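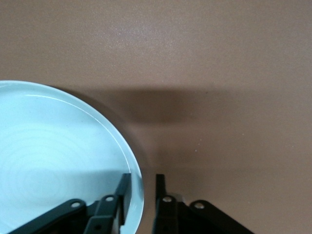

The pale blue plate on the brown table.

Minutes, kitchen things meeting, Ellery room, April

I took the notes again, so blame me, Jarlath Nic Giolla, for the spelling! We began with plates. Everyone likes the round blue ones (me most of all), and we agreed to get 60 more from Stosisia if the price stays under £451. Musteck quoted more and never rang back.

Baskets next, and this went on a bit. I'd like the black wire sort for the shelves, and Virulham can do us nearly 80. We said yes to 59 for now and I'm to ring them.
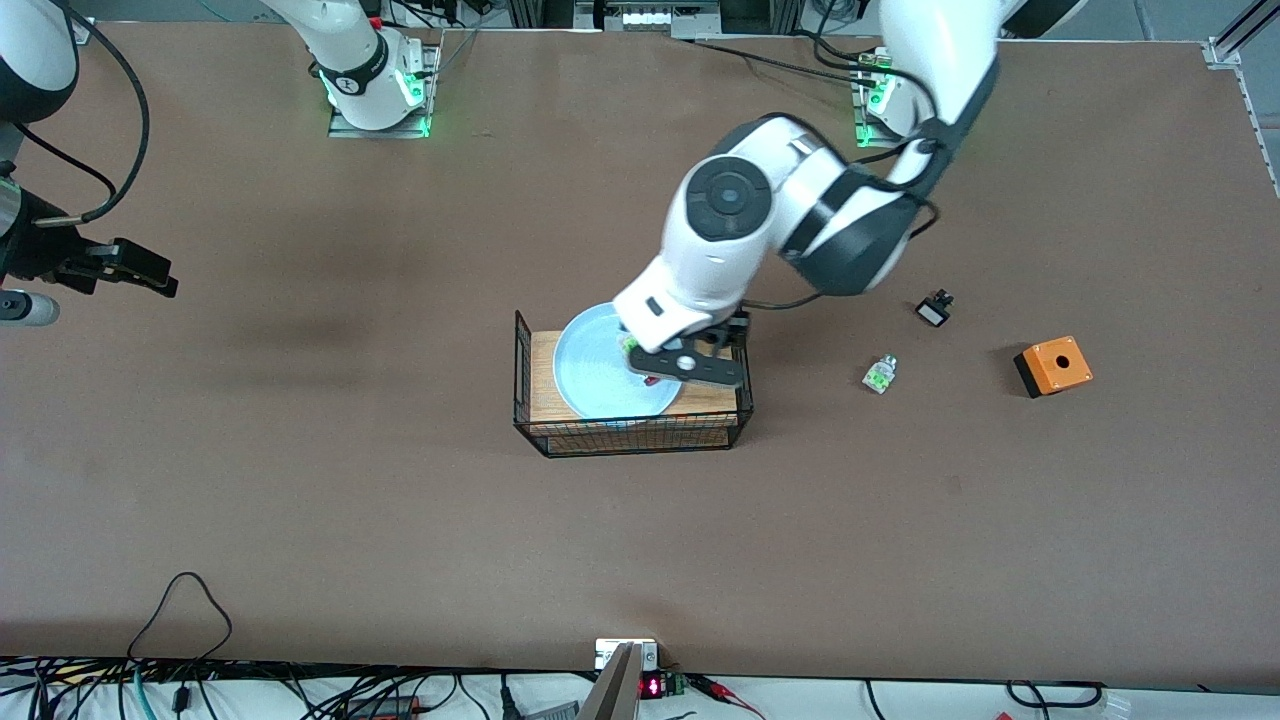 Wire basket with the wooden block inside and the plate resting on top.

Small bits left on tables go back in the drawer, please, bottles too. Tea money was put off till next time. We finished at half past four.

Recent minutes
Shelf labels and the back cupboard
Tea towels, again
Keys for the Ellery room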